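Über uns

Kalivstead ist ein Tagungshaus mit zwölf Räumen und 66 Zimmern, gelegen an einem Ort, den Navigationsgeräte gern für ein Gewerbegebiet halten. Ganz falsch ist das nicht. Von der Terrasse aus sieht man zur einen Seite Obstwiesen und zur anderen ein Umspannwerk, und wir haben uns angewöhnt, die Liegestühle entsprechend auszurichten.

Wie es anfing

Das Gebäude wurde als Schulungsheim für den Außendienst einer Versicherung errichtet. Daher stammen die breiten Flure, die sehr soliden Garderobenhaken und ein Kegelkeller, den wir inzwischen als »Raum Trotis« vermieten. Die Bahn liegt noch unter dem Teppich. Wer dort einen Vortrag hält und dabei auf und ab geht, hört es.

Als die Versicherung auszog, übernahm die Betreibergesellschaft Warkska das Haus, zunächst für einen Sommer. Geplant waren Chorfreizeiten. Gekommen sind Steuerberater, und zwar gleich im ersten Dezember, zur Weihnachtsfeier. Sie sind uns treu geblieben und singen übrigens recht ordentlich.

Was wir können

Im großen Saal finden bei Reihenbestuhlung 235 Personen Platz, an runden Tischen sind es 122. Wir werden regelmäßig gefragt, ob nicht doch ein paar mehr hineinpassen. Der Brandschutz sagt nein, und wir haben gelernt, ihm nicht ins Wort zu fallen. Die kleineren Räume reichen vom Sitzungszimmer mit schwerem Eichentisch (den bekommt keiner mehr durch die Tür) bis zum Wintergarten, der im Hochsommer nur für kurze Besprechungen zu empfehlen ist. Das hat schon manche Budgetrunde beschleunigt.

Leinwand, Beamer, Mikrofone und Flipcharts sind im Raumpreis enthalten. Die Stifte schreiben. Wir erwähnen das, weil wir selbst oft genug in anderen Häusern getagt haben.

Essen und Trinken

Unser Restaurant heißt Sastry und kocht mittags ein Gericht mit Fleisch, eines ohne und eine Suppe, über deren Zugehörigkeit die Tageskarte Auskunft gibt. Kaffee steht den ganzen Tag bereit, Kekse ebenfalls, solange die Gruppe aus dem Nebenraum noch nicht Pause hatte. Abends öffnet die Bar. Eine Sperrstunde gibt es auch, sie wird freundlich, aber mit Deckenlicht durchgesetzt.

Was wir nicht haben

Einen Wellnessbereich. Es gibt eine Sauna, die gut funktioniert, und davor einen Ruheraum mit zwei Liegen und einer Zimmerpalme. Einen Golfplatz haben wir auch nicht, dafür eine Tischtennisplatte aus Beton, auf der nach Feierabend schon erstaunlich verbissene Abteilungsduelle ausgetragen wurden. Schläger liegen an der Rezeption, Bälle kosten Pfand – aus Erfahrung.

Anreise

Vom Bahnhof fährt der Bus in rund 12 Minuten bis vor die Einfahrt. Die Haltestelle trägt noch den Namen der Versicherung. Gruppen holen wir nach Absprache mit dem Hausbus ab. Parkplätze sind kostenlos, die hinteren liegen unter Linden und sind für frisch gewaschene Autos nur bedingt geeignet.

Stand dieser Seite: 26. Juli 2019

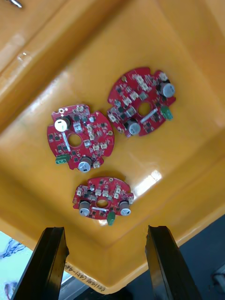
Anfragen und Besichtigung

Am schnellsten geht es telefonisch, vormittags. Nennen Sie uns Termin, Personenzahl und gewünschte Bestuhlung, dann erhalten Sie ein Angebot, in der Regel am nächsten Werktag. Zur Besichtigung führen wir Sie gern durchs Haus, auf Wunsch auch in den Kegelkeller.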